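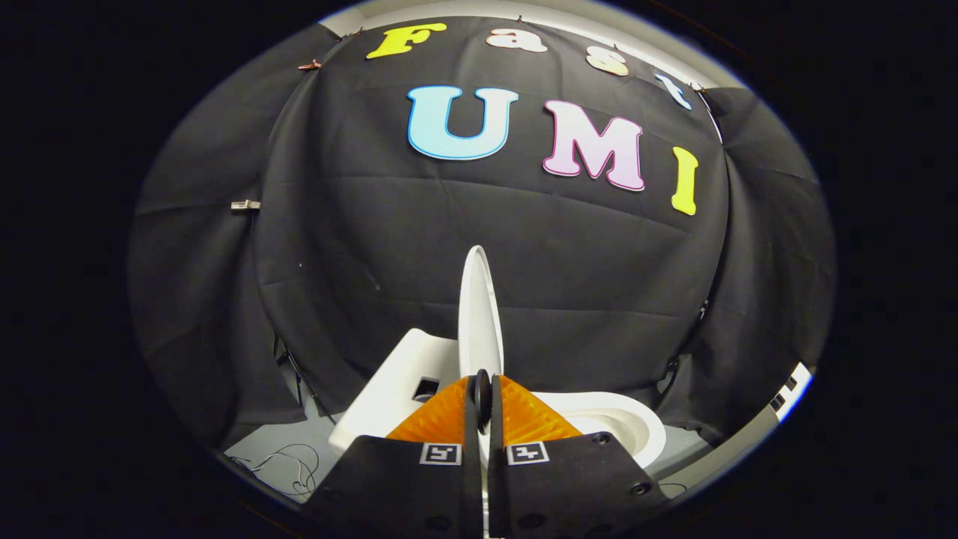 How does a toilet flush?

You press a button or push a handle, there is a big noise, and the water is gone. But where does the push come from? In many toilets there is no motor at all. The work is done by water that falls down.

First, the tank

Most home toilets have a tank. Sometimes you see it behind the seat, and sometimes it is hidden in the wall. The tank keeps clean water ready. When you flush, a rubber plug at the bottom of the tank opens and the water runs down into the bowl very fast. A slow flow would only make the bowl more full. A fast one pushes everything along.

Then, the bend

Under the bowl the pipe makes a curve, a little like the letter S lying on its side. Some water always stays in this curve. It is called the trap, and it stops the bad smell of the drain from coming up into the bathroom.

In many toilets the rushing water fills the whole curve. Then it pulls the rest of the water behind it -- this pulling is called a siphon. When air gets into the curve, the siphon stops. It is the moment when you hear the "glug"!

And the tank again

Inside the tank there is a float, which goes up and down with the water. When the tank is empty, the float is low and the tap inside is open. When the water is high enough, the float closes the tap.

Try it at home

Ask an adult to lift the top of the tank for you, because it is heavy and can break. Flush and watch the float. How many seconds does the tank need to fill? My neighbor Torben Harms has an old one, and his needs 106.

Wash your hands after -- with soap, please.

Text: Annick Brunet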